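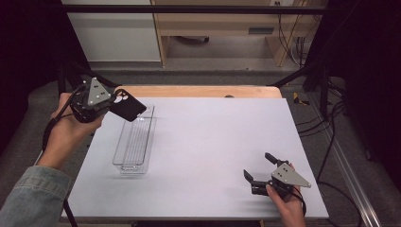 4.2 Interoperabilidad de plataformas urbanas y coste de adaptación

La mayoría de los ayuntamientos medianos no compra una plataforma, la hereda. Contratos de riego por un lado, alumbrado por otro, aparcamiento con un tercero, y encima una capa de datos que nadie pidió exactamente así. En Plilska la situación de partida era esa: Cidix para el alumbrado y los contadores, Akyol para residuos, y ningún modelo de datos común entre ambos. Para fijar el vocabulario de este apartado distinguimos entre entidad (el objeto del que se informa) y atributo (lo que se informa de él). Una bandeja de plástico transparente sobre un tablero blanco, como la de la Figura 3, sería una entidad; su posición y su orientación, atributos. Parece trivial. En los catálogos heredados no lo es, porque la farola aparece unas veces como entidad y otras como atributo del cuadro eléctrico, y el cruce entre ambos listados falla sin avisar.

Figura 3. Bandeja transparente alargada y dos pinzas de mano sobre un tablero blanco.

Método. Se revisaron 33 conjuntos de datos publicados por los servicios municipales. Para cada uno: formato, frecuencia de actualización declarada, frecuencia real, identificador usado y existencia de documentación. La frecuencia real se midió con consultas automáticas cada hora durante tres semanas de septiembre. Los conjuntos sin identificador estable (8) se trataron aparte, ver más abajo. No se evaluó la calidad de los sensores ni su calibración; queda fuera del alcance de este trabajo.

Resultados. Formatos: dominan el CSV y un JSON propio de cada proveedor. Solo dos conjuntos seguían un esquema público reconocible, y uno de ellos con los nombres de campo traducidos a mano, lo que en la práctica lo inutiliza para cualquier cliente genérico. Frecuencia: la declarada y la real coinciden en alumbrado, no en residuos. Akyol anuncia actualización horaria pero entrega por lotes, casi siempre de madrugada, hacia las cuatro. Para un cuadro de mando mensual da igual. Para replanificar rutas en el mismo día, no sirve.

Identificadores. Aquí está el grueso del coste. Los conjuntos sin identificador estable reutilizan el número de fila, de modo que un contenedor retirado desplaza a todos los siguientes. Se probó un emparejamiento por coordenadas con un radio de 3 metros. Funciona bien en avenidas, mal en plazas con islas de varios contenedores juntos, donde el orden dentro de la isla es arbitrario. La correción manual llevó más horas que toda la integración restante. Rasha Fakhoury, responsable entonces del inventario municipal, propuso etiquetar la isla en lugar del contenedor y perder algo de detalle. Se adoptó esa solución. El histórico anterior no se pudo recuperar.

Capa intermedia. Se desplegó un gestor de contexto con adaptadores para cada proveedor (proyecto Lilden). Cada adaptador traduce, valida y rechaza; no rellena huecos. Decisión discutida en su momento. Eyerusalem Jemal defendía interpolar los contadores de agua cuando faltaba una lectura; en contra, que un valor interpolado pierde su marca en cuanto sale por la API y acaba en una factura o en un informe. Se optó por dejar el hueco visible, con un código de motivo.

Limitaciones. Un solo municipio, dos proveedores, sin acceso al código de ninguno. Los adaptadores dependen de que los proveedores no cambien el formato sin aviso, cosa que Cidix hizo una vez durante el periodo de prueba (paso de coma a punto decimal). El validador lo detectó al rechazar el lote entero, pero la restauración fue manual. Tampoco se midió la latencia en horas punta, las consultas eran horarias y no dan para eso. Queda pendiente tambien comparar el coste de mantenimiento de los adaptadores con el de exigir el esquema común en el pliego, que depende sobre todo del calendario de renovación de contratos y se trata en el apartado 5.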